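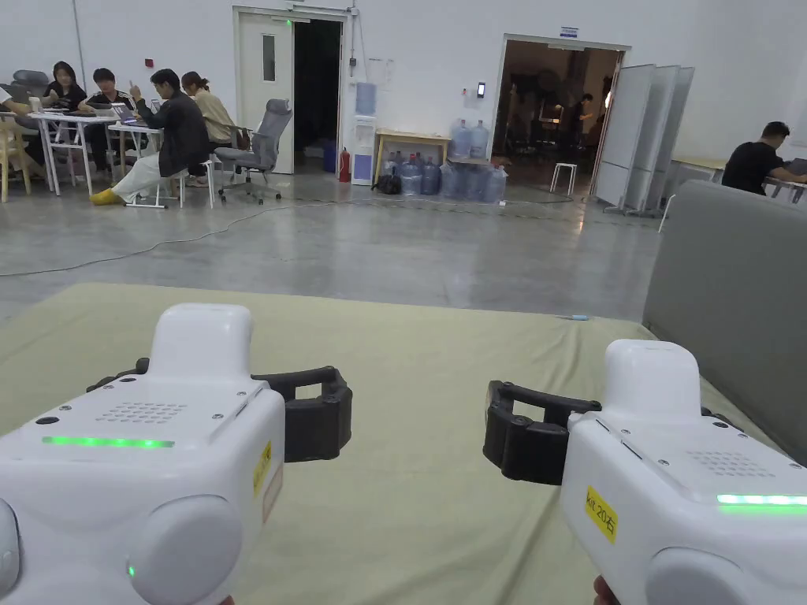
Table habillée d'un drap vert olive pâle.

Drap de table Kamisholm
Linge de table et de travail pour collectivités, salles de réunion et ateliers

Le drap de table Kamisholm est destiné aux établissements qui doivent couvrir régulièrement des tables de dimensions différentes : salles de réunion, centres de formation, médiathèques, accueils municipaux, ateliers d'enseignement. Il est proposé par la maison Tadier au catalogue des textiles pour collectivités, dans la famille des articles unis et mats.

L'article se distingue des nappes de restauration par son tombé, volontairement sobre, et par l'absence de motif, de liseré et de broderie. Il peut rester en place plusieurs semaines sur une table d'usage courant ou être posé pour la seule durée d'une manifestation. Le tissu, tissé par l'atelier Worku, est teint en pièce puis coupé et ourlé à Drovomport, où sont également assurés le contrôle et l'expédition.

Caractéristiques

Composition : coton et polyester mélangés
Armure : toile serrée
Aspect : uni, mat, sans envers marqué
Largeur de laize : 200 cm
Longueur : à la coupe, selon commande
Finition : ourlet simple piqué, coins droits
Nombre de coloris : 18
Conditionnement : à l'unité, plié, sous bande de papier
Garantie : deux ans sur les coutures et la tenue des teintes, dans des conditions normales d'entretien

Coloris

La gamme est composée pour l'essentiel de tons sourds, choisis pour s'accorder avec les mobiliers clairs comme avec les plateaux foncés. Les verts et les gris sont tenus en stock permanent. Les bleus, les ocres et les terres sont teints à la commande et supposent un délai supplémentaire, communiqué au moment du devis.

De légers écarts de nuance peuvent être constatés d'un bain de teinture à l'autre. Les établissements qui souhaitent équiper plusieurs salles dans un coloris identique sont invités à regrouper leurs besoins dans une même commande. Un nuancier textile est adressé sur demande écrite – il demeure la seule référence opposable, les teintes affichées à l'écran variant selon les appareils.

Choisir les dimensions

La retombée se mesure du bord du plateau à l'extrémité de l'ourlet. Pour une table de travail, une retombée courte est conseillée afin de ne pas gêner les personnes assises. Pour une table de présentation, la retombée peut descendre jusqu'au sol sur la face tournée vers le public, le côté opposé restant plus court.

Les mesures du plateau sont à relever en longueur et en largeur, puis à reporter sur le bon de commande avec la retombée souhaitée de chaque côté. Nos services calculent la coupe et y ajoutent la réserve d'ourlet. Il n'y a donc pas lieu de majorer les cotes transmises. Pour les tables rondes ou ovales, un croquis coté est demandé. Lorsque plusieurs plateaux sont accolés, il convient d'indiquer si le drap doit couvrir l'ensemble ou si chaque table sera habillée séparément.

Pose

Le plateau doit être propre et sec. Déplier le drap dans le sens de la longueur, le centrer à l'aide du pli médian, puis lisser de la main vers les bords. Sur les plateaux très lisses, un molleton peut être placé sous le drap ; il limite le glissement et atténue le bruit des objets posés. Les pinces de maintien, vendues séparément, se fixent sous le chant du plateau. L'usage d'agrafes ou d'adhésifs fort pouvoir est déconseillé et exclut l'application de la garantie.

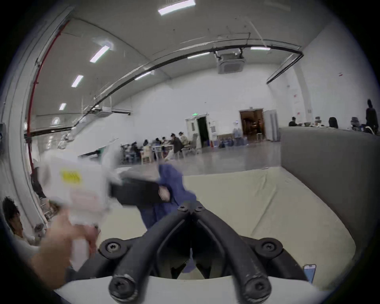 Entretien

Le drap de table Kamisholm se lave en machine avec des articles de teinte voisine. Un premier lavage avant mise en service est recommandé pour les coloris foncés. Les produits chlorés sont proscrits. Le séchage sur fil donne le meilleur résultat ; le séchage en tambour est admis à température modérée, à condition de retirer l'article dès la fin du cycle.

Le repassage s'effectue sur tissu légèrement humide. Pour les établissements qui confient leur linge à une blanchisserie, une fiche technique destinée au prestataire est jointe à la première livraison. Les taches grasses sont à traiter sans attendre avec un savon neutre, en tamponnant. Les marques d'encre appellent un traitement particulier, décrit dans la fiche.

Entre deux utilisations, le drap est rangé à plat ou roulé sur un tube de carton. Le stockage plié de longue durée peut laisser des marques visibles sur les coloris clairs, que la vapeur atténue dans la plupart des cas.

Articles associés

Molleton de protection Tadier, à la coupe
Pinces de maintien pour plateau, par lot
Housse de rangement en toile écrue
Chemin de table assorti, dans les mêmes coloris que le drap
Étiquettes tissées de marquage, à coudre, au nom de l'établissement ou du service

Le marquage peut être réalisé en atelier avant expédition. L'étiquette est alors cousue à l'intérieur de l'ourlet, dans un angle, et n'apparaît pas une fois le drap posé.

Tarif et commande

Le prix est établi au mètre, confection comprise. Le drap en coloris tenu en stock est facturé 46 euros hors taxes le mètre. Les coloris teints à la commande font l'objet d'un devis, de même que les formes rondes et ovales. Les commandes des établissements publics sont reçues sur bon administratif et réglées par mandat.

Les articles coupés à la demande ne sont ni repris ni échangés, sauf défaut de fabrication ou erreur de nos services. Toute réserve relative à la livraison doit être portée sur le bordereau du transporteur et confirmée par écrit. L'atelier de confection de Drovomport interrompt son activité pendant l'inventaire d'octobre ; les commandes reçues durant cette période sont enregistrées dans leur ordre d'arrivée et traitées à la reprise.

Échantillons et renseignements

Un échantillon ourlé peut être prêté aux établissements qui souhaitent juger du tombé sur leur propre mobilier. La demande précise le ou les coloris retenus, l'usage prévu et l'adresse de livraison. L'échantillon est à retourner propre, dans son emballage d'origine, les frais de retour étant à la charge de l'emprunteur.

Pour toute question portant sur les dimensions, les délais ou le marquage, s'adresser à Marisol Valderrama, service des collectivités, maison Tadier, Drovomport. Les demandes de devis mentionnent la référence de l'article, le coloris, les cotes du plateau et le nombre de pièces souhaité.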